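Olton Head-Mounted Capture Kit: Set-up Guide
Section 8. Recording a folding task

8.1 Fit the headband and tighten the rear dial until the camera does not shift when you nod.

8.2 Tilt the camera down so both hands stay in view at normal working height.

8.3 Press and hold the side button until the light turns green. Start with the garment spread out and work at your usual pace.

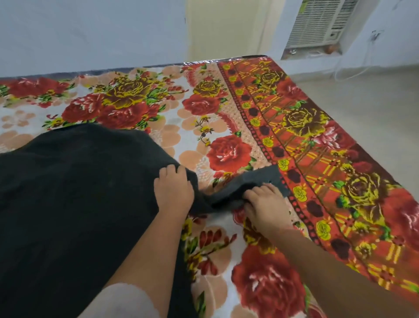 8.4 Pause for one full second between folds. The Plinano software uses the pause to split the recording into steps.

CAUTION: Do not adjust the headband while recording. Any change in camera angle voids the calibration for that file.

NOTE: Patterned bedding is an acceptable work surface. Set Background to "Busy" before starting.

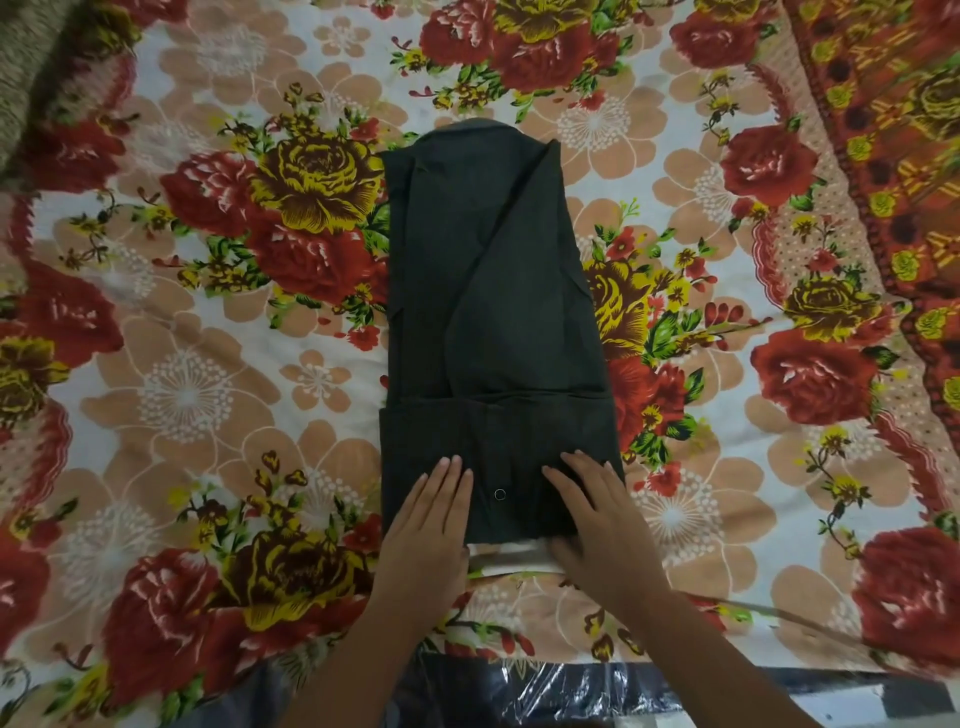

8.5 End each recording on a finished fold. Hold still until you hear the tone, with both hands in contact with the garment. Palms flat on the lower part of a folded shirt, one to each side of the button, is a suitable end position. Keep fingers extended so the fingertips can be tracked.

8.6 Dock the unit and wait for the transfer to complete. Error 11 means the storage card is full; error 12 means the dock has lost power.

Section revised 2/16/25, S. Giannakopoulos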